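Boards > Living with Type 1 > Pumps, Pens and Supplies > Insulin storage while traveling

Posted by Daranee Limsakul, September, 6:17 a.m.

Hello everyone. I have type 1 diabetes for 17 years, and I use pens, not a pump. Next month I go with my sister to Oston for a long bus trip, and I would like to ask how you keep your insulin cool when the hotel has no refrigerator.

On my last trip I put the pens in the small fridge of the room. It was set very cold, and in the morning one pen had ice in it. I threw it away, of course, but it was the pen I needed for dinner. Since then I am afraid of hotel fridges more than I am afraid of warm weather.

My pharmacist, Mr. Šťastný, told me that the pen I have open does not need the fridge, only the spare ones. He wrote the number of days on the box for me. But he was speaking about a normal room, and the bus will stand in the sun at lunch. I have read about the Doso pouch, which you put in water and then it stays cool by itself. Does it work when the air is humid?

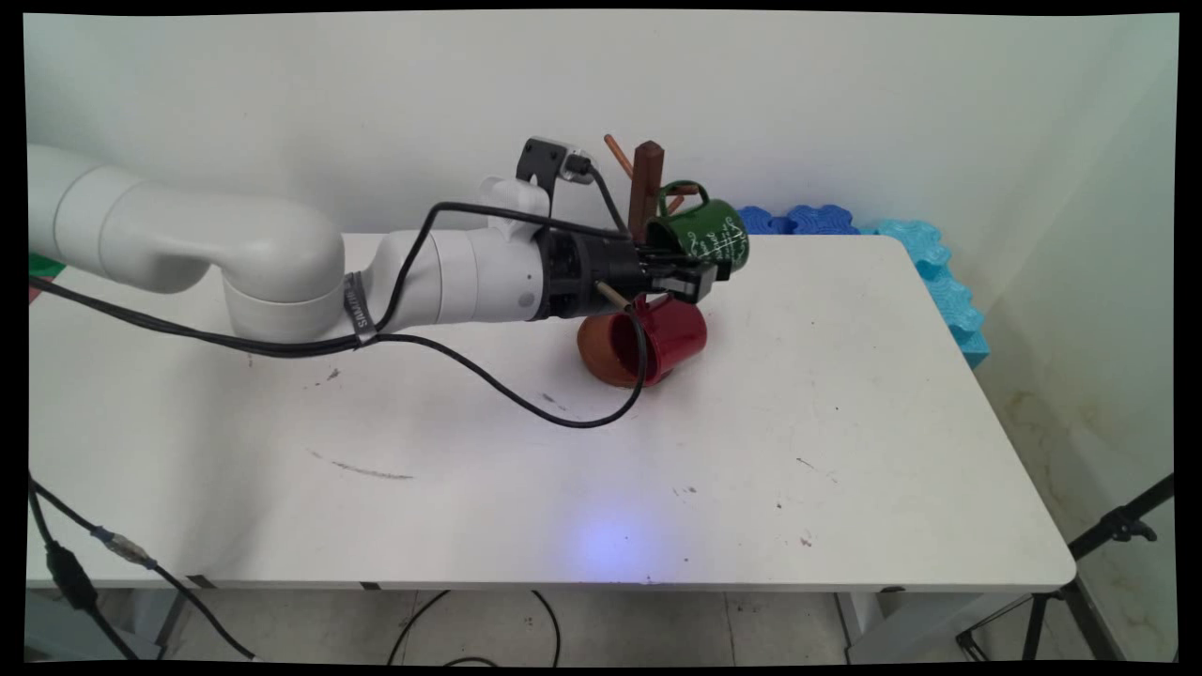 The second thing is the paper. For the bus company I have a letter from my doctor, but it is from two years ago and it has my old dose. Should I ask for a new one? My clinic is slow with letters -- last time I waited six weeks.

Thank you for reading, and excuse my English please.

Daranee

Reply by pen_and_paper

Hi Daranee, welcome. Get the new letter. It probably doesn't matter for a bus, but if you land in an ER somewhere you don't want them looking at your old dose. Ask the front desk at the clinic for "a travel letter," not for an appointment. Mine does it in a few days that way.

I've used the Doso for three summers. Love it, but dry heat is where it shines.

Reply by marlo2109

Have to disagree on the pouch. Those work by evaporation, so on a muggy day you get a damp bag and warm insulin. I had one on a river trip and gave up by the second afternoon. I carry a small vacuum flask now. Cool it with ice water, dump the water, dry it well, pens go in wrapped in a washcloth. Never put ice right against the pens.

Reply by pen_and_paper

"Warm insulin" is a bit strong. Did you measure it? Mine has been fine on humid days too, just not as cool.

Reply by marlo2109

No, I didn't measure it. My numbers were running high for two days and went down when I opened a fresh pen from the flask. Could have been the camp food, I admit.

Reply by Daranee Limsakul

Thank you both. I did not think about the flask. I have one for soup that nobody uses, but I worry that it is too short for the pens. I will try it tonight.

Can I ask also, do you divide the pens in two bags? My sister says she can carry half, but she leaves her bag everywhere.

Reply by kettle_414

Yes, split them, even with the sister! I lost a whole backpack at a rest stop once and the spare pen in my husband's jacket got me through the weekend. Don't forget needles in both bags, and a spare meter. I keep my list in Nostodus so he can see it on his phone too, but a piece of paper does the same job.

Also, never leave anything on the bus at the lunch stop, pouch or flask. Take it in with you. A parked bus gets far hotter than either one can handle.

Reply by Daranee Limsakul

The flask is too short -- the lid does not close with the pens inside. There is a taller one at the shop near my work, and I will go on Thursday.

I called the clinic and asked for the travel letter as you said. The lady told me it will be ready next week, and I must only come to sign for it. I also asked Mr. Šťastný about the pouch in humid weather. He says that it cools less, and that I should put a little thermometer inside and look at it, whichever one I take. So maybe you are both right.

Reply by marlo2109

Fair enough. Let us know what the thermometer says, I'm curious now.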